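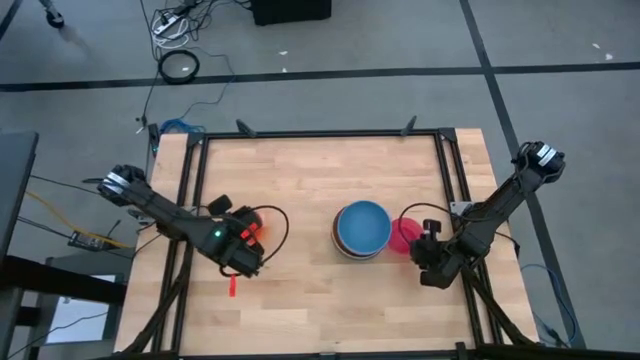

这份数据能不能告诉我,从停车场走到瀑布再走回来要多长时间?

大多数路段可以查到。请打开 segments.csv,找到您要走的每一段路,把上行和下行的时间分别相加,再加上您自己休息和吃饭的时间。数据里的时间都是走路的时间,停下来的时间另外记在一列。

斯肯德赛德步道行走时间记录
Skendside Walking Times,自述文件

内容简介

本数据集收集了 Skendside 山谷及附近山坡上的徒步记录,一共 1,283 条。一条记录的意思是:一个人或者一组人,在某一天,沿某一个路段,朝某一个方向走了一次。同一天走了三段路,就是三条记录。去的时候走一次,回来的时候再走一次,算两条。

记录覆盖 4 个区域:Enstead、Skendside 上谷、Espiritu 山脊、Rinville 林区。这些名字我在中文里保留原来的拼写,翻译成汉字以后,同一个地方容易出现几种写法,查找很麻烦。

整理人是 Graziella Ferri,也就是写这份文件的人。路段的划分和大部分距离由 Ermanno Sartori 完成。中文不是我的母语,英文版和意大利文版也是我写的。如果三个版本的意思有不同的地方,请以英文版为准,并且请告诉我哪里不同。

为什么要做这个

山谷里的木头路牌写的是时间,不写距离。这个习惯很好,可是路牌是不同年代立的,立牌子的人走路的速度也不一样。在 Enstead 村口的路牌上,到下瀑布和到上瀑布的时间几乎相同,走过的人都知道这是不对的。上瀑布前面有一段很陡的石阶,下雨以后要慢慢走。

我和 Ermanno 开始的时候只想给自己的朋友做一张表。后来朋友的朋友也寄来了他们的记录,有的写在纸上,有的是手表导出的文件,还有一位写在地图的背面,字很小,我用放大镜看了一个晚上。表越来越长,我们就把它改成了现在的样子。

文件列表

segments.csv
每一行是一个路段。有起点、终点、长度、上升高度、下降高度、路面种类和区域。

walks.csv
每一行是一条行走记录。主要的数据都在这里。

places.csv
地点表。每个起点和终点有一个编号、一个名字、一个可能的别名。

notes_raw.txt
走路的人写的原话,没有翻译,也没有改错字。里面有英文、意大利文和少量西班牙文。

corrections.txt
我们改过的地方。每改一处写一行,说明原来是什么、现在是什么、是谁发现的。

license.txt
使用许可的全文。

所有的 csv 文件用逗号分隔,编码是 UTF-8。小数点用点,不用逗号。第一版里有一部分用了逗号,这是我的错误,现在已经全部改好。如果您用的是欧洲语言的表格软件,打开文件的时候请在导入窗口里选择正确的小数点,不然长度会变得非常大。

segments.csv 的各列

segment_id
路段编号。前两个字母是区域,后面是顺序号。顺序号没有别的意思,不代表难度,也不代表建议的走法。

start_place,end_place
起点和终点,对应 places.csv 里的编号。我们规定地势低的一端是起点。如果两端差不多高,就把离村子近的一端当作起点。

length_m
长度,单位是米。Ermanno 用测量轮推过大部分比较平的路段。山脊上没有办法推轮子,那里的长度是从地图上量的,所以会比真实的路短一些,弯路越多,差得越多。

length_source
长度的来源。wheel 是测量轮,map 是地图。

ascent_m,descent_m
从起点走到终点的累计上升和累计下降。请注意,这两个数不能用终点高度减去起点高度得到。Espiritu 山脊的路上上下下很多次,两端的高度却很接近。

surface
路面。可能的值有 gravel(碎石)、earth(土路)、rock(岩石)、boards(木板道)、road(公路)和 mixed(混合)。如果一段路有两种以上的路面,而且哪一种都不占多数,就写 mixed。

exposed
yes 表示这段路有比较长的部分没有树木遮挡,刮风或者打雷的时候需要特别小心。no 表示大部分在树林里。这一列是 Ermanno 和我一起判断的,带有主观的成分。

walks.csv 的各列

walk_id
记录编号。

segment_id
走的是哪一个路段。

direction
up 表示从起点到终点,down 表示从终点到起点。即使路段是平的,也使用这两个词。有读者说这样很奇怪,我同意,但是改名字会影响已经有人写好的程序,所以先留着。

month
走路的月份,只写月份。我们不公开具体的日子。

moving_min
走路的时间,单位是分钟,不包括停留。

stopped_min
停留的时间,单位是分钟。很多人没有记这个数,那么这一格是空的。空的格子表示不知道,不表示零。请不要用零去填。

timing
时间是怎么得到的。watch 是手表或者手机自动记录,hand 是走的人自己看表写下来,memory 是回家以后凭记忆写的。

group
solo、pair、small 或 large。large 指学校、徒步社团这样的大队伍。

pack
light 是一天的背包,heavy 是带帐篷过夜的背包,none 是没有背包。

ground
走路的人自己写的路况,有 dry、wet、mud、snow、ice。可以有两个值,中间用分号隔开。

dog
yes 或者 no。最初没有这一列。Ermanno 的姐夫带狗走路,他坚持说狗使他慢了很多,我们就加上了。现在的数据还看不出他说得对不对。

时间的精度

手表记录的时间保留到整分钟。手写的时间常常是五的倍数,画图的时候可以看到一条一条的线,这是正常的现象。凭记忆写的时间更粗,有几位走路的人只写“一个小时左右”。这样的记录我们保留在文件里,但是在 timing 一列可以把它们去掉。我自己做统计的时候,一般会去掉 memory,保留另外两种。

长度不到 100 米的路段没有单独列出来,已经合并到旁边的路段里。这么短的路,开始计时和停止计时的误差比走路的差别还要大。合并的情况写在 corrections.txt 的开头部分。

关于停留时间,我们有一个规定。如果在一个路段中间停留超过 30 分钟,这条记录就要检查一遍,看走路的人是不是离开了步道,例如去湖边吃午饭,或者去看旁边的小教堂。离开步道的那一部分从走路时间里减掉。如果没有办法分开,整条记录就不收。

各区域的说明

Enstead

这里的路最容易走,记录也最多。停车场到下瀑布是一条宽的碎石路,推婴儿车也可以过去,只有木桥前面有一个台阶。从下瀑布到上瀑布就完全不同了,石阶高低不一样,膝盖不好的人下来比上去更慢。在记录里可以找到不少下行时间比上行时间长的例子,这些不是输入错误,请不要把它们交换过来。

夏天的星期日,停车场到下瀑布的人很多,窄的地方要等对面的人先过。这会影响时间。可是我们没有公开星期几,所以用户不能直接看到这个影响。想研究这个问题的人可以写信来,我们可以提供按星期几汇总的表。

Skendside 上谷

上谷的路沿着河走。有一座吊桥和两个没有桥的过河处。水小的时候踩着石头就能过,水大的时候要往上游绕。绕路的记录使用另外的路段编号,最后有一个字母 b。如果您只找 a,会以为春天没有人来过这里。

河边有一段路在洪水以后改到了树林里面。旧路的记录和新路的记录分开保存,旧路段的名字后面写着 closed。请不要按照旧路段去计划行程,那里现在没有路。

Espiritu 山脊

山脊是大家最想走的地方,也是数据最不可靠的地方。长度来自地图,时间受风和雾的影响很大。多数人从西边上山,沿山脊向东走,再从东边的树林下来,所以向西走的记录很少。有一个路段向西的方向只有一个人走过,就是我,那天我走错了路。

山脊中间有两个山峰,小的那一个没有正式的名字。当地人有三种叫法,places.csv 里都收在别名一列。我们选第一个叫法当主要名字,没有什么特别的理由。

从小峰到大峰之间有一段岩石路,要用手。走路的时间在这里差别特别大,熟悉的人走得很快,第一次来的人常常在同一块石头前面想很久。平均数在这里意义不大,建议看中位数,最好把整个分布画出来看。

Rinville 林区

林区里有很多伐木用的车道,和步道交叉,路口不是每一个都有牌子。走错路的记录比别的区域多。我们的处理办法是:如果走的人很快发现并且回到原来的地方,多走的时间留在记录里,备注写 detour;如果走到了别的路段上,就按照真正走过的路段重新分。

狩猎季节有一部分路不开放,所以秋天的记录比较少。一月反而有记录,是穿雪鞋走的,ground 一列写着 snow。雪鞋的时间请单独分析,和夏天放在一起没有意义。

数据怎么来的

记录有三个来源。

第一个是我和 Ermanno 自己走的。我走得慢,喜欢停下来看植物;他走得快,停下来的时候一定是在吃东西。两个人一起走的时候,时间由慢的人决定,也就是我。

第二个是山谷里的旅店放在前厅的本子。客人回来以后可以写走了哪里、用了多久。本子里的记录大部分是 hand 或者 memory。有的字认不出来,认不出来的没有收。

第三个是读者寄来的手表文件。我们把轨迹按照路段切开,只保留每一段的时间,轨迹本身不保存,也不公开。

每一条记录由一个人输入,另外一个人对照原件检查。Ermanno 输入的由我检查,我输入的由他检查。两个人意见不一样的时候,我们先放下,过几天再看。如果还是不一样,就不收这一条。

隐私

文件里没有走路的人的姓名、年龄、性别,也没有具体的日子。原话里如果出现了别人的名字,已经换成一个字母。寄来记录的人可以随时要求删除自己的那几条,写信的时候请说清楚路段和大概的月份,我就可以找到。

已知的问题

走路的人不是随便抽出来的。愿意记时间的人常常是比较有经验的人,走得比普通的游客快。带小孩的家庭在数据里很少。如果您带着孩子,请多留时间,不要完全相信这里的数字。

坏天气的记录不够。下大雨的时候多数人留在旅店里。文件里 wet 的记录,多数是雨停以后走的。

heavy 这一类里面,背包的重量差别很大。我们问过几个人背包有多重,得到的回答都不太肯定,所以没有加重量这一列。

上谷最后一个路段的终点,从前写的是牧人小屋,后来小屋的门锁上了,很多人走到前面的水池就回头。两种终点在早期的记录里混在一起,我们已经分开了大部分,还有几条没有把握,备注里写着 end unclear。

places.csv 里的高度来自两种地图,两种地图的高度基准稍微不同。对走路没有影响,对做精确地形计算的人有影响。

使用的建议

请先看中位数,再看最慢的四分之一。计划行程的时候,我会用最慢的四分之一那个数,再看日落的时间。夏天山谷里的太阳很早就被西边的山挡住,树林里比日落时间表上写的要暗得早,头灯应该带着。

请把上行和下行分开计算。合在一起求平均数,得到的结果对两个方向都不合适。

如果某一个路段、某一个方向的记录太少,请直接写“数据不足”,不要用旁边路段的速度去推算。我们试过推算,在 Enstead 的碎石路上结果还可以,在山脊上差得很远。

按路面种类比较速度的时候,要同时考虑坡度。木板道看起来很快,一部分原因是木板道都铺在平的湿地上。木板有霜的时候非常滑,这种情况在记录里应该是 ice,可是有的人写了 dry,他们的意思是没有下雨。

不适合的用途

本数据不能用来决定救援的时间,也不能用来判断一条路今天是不是安全。路会变,桥会坏,数据更新得很慢。出发以前请看当地的公告,或者问一下旅店的人。

也请不要用它做比赛的排名。有人问过我们可不可以加上最快的人的名字,我们没有同意。

怎样寄来新的记录

写信就可以,不需要填表。请写明从哪里到哪里、哪一个月、走了多久、停了多久、怎么计时、几个人、背包大小和路况。不知道的项目可以不写。纸的也收,请写得大一点。

走得慢的记录我们特别欢迎。很多人觉得自己走得慢,不好意思寄来,结果表里就只有走得快的人。去年冬天我请几位邻居把他们的时间写下来,他们每走一段就坐一会儿,这几条对我很有用。

发现错误也请写信。请写出 walk_id 或者 segment_id,再写您认为正确的内容。我一般在星期日晚上看信,有时候会晚几天。

许可和引用

可以自由使用、复制和修改,包括商业用途,条件是写明来源。引用的时候请写:Ferri 和 Sartori,Skendside Walking Times,再加上您使用的版本号。版本号在 corrections.txt 的第一行。印在纸质地图或者旅游手册上的时候,如果您愿意寄一份给我们,我们会很高兴。

版本之间的变化

最早的一版只有 Enstead,用的是表格软件自己的格式。

第二版加入了上谷和山脊,改成 csv,小数点的问题就是在这一版产生的。

第三版改正了小数点,加入 Rinville 林区,加入 dog 一列,把没有桥的过河处的绕路分成单独的路段。

现在这一版把旧河边路标成 closed,把停留时间里错误的零改成空格。原来有些人没有写停留时间,输入的时候被软件自动填成了零,看起来好像他们从来不休息。发现这件事的是一位读者,她的名字按照她的意愿没有写在这里。

下一版准备加入 Rinville 到 Espiritu 东坡的连接路。Ermanno 已经推着轮子走了下面一半,上面一半有倒下来的树,要等清理以后再量。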